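How to Get Tea and Coffee Stains Out of Your Cups

If your favorite mug has gone brown on the inside, please don't throw it out! I kept mine for years thinking the stain was part of the glaze (it had me completely fooled), and then one rainy afternoon in September I finally sat down with a box of baking soda and found out how easy it is.

What you need: baking soda, a soft sponge, warm water, and a little white vinegar for the stubborn ones.

Step 1. Rinse the cup and pour out the water, but leave the inside damp.

Step 2. Put in a spoonful of baking soda and rub it around with the sponge until you have a paste. Go gently, and take your time around the bottom corners if your cup is a square one - that's where the tea likes to hide.

Step 3. Let the paste sit for 9 minutes. I usually wipe down the stove while I wait.

Step 4. Rub once more, rinse well, and stand the cup upside down to dry.

For an old stain, rinse the paste away completely, fill the cup with equal parts warm water and vinegar, and leave it for 3 hours. Then wash it with dish soap as you normally would. Skip the vinegar on anything with metal trim or a crackled glaze.

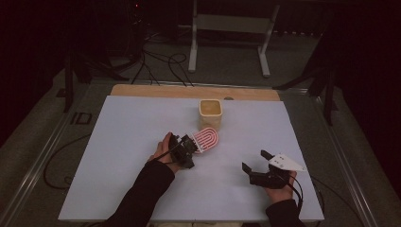

How often should I do this?
Once a month is plenty for a cup you use every day, and a quick rinse right after your tea will stretch that out even longer.

Related
Keeping Wooden Spoons Smooth
Cleaning a Cloudy Glass Pitcher
What to Do With a Chipped Saucer

Contact Qistina Chin | Copyright 2019 | Back to top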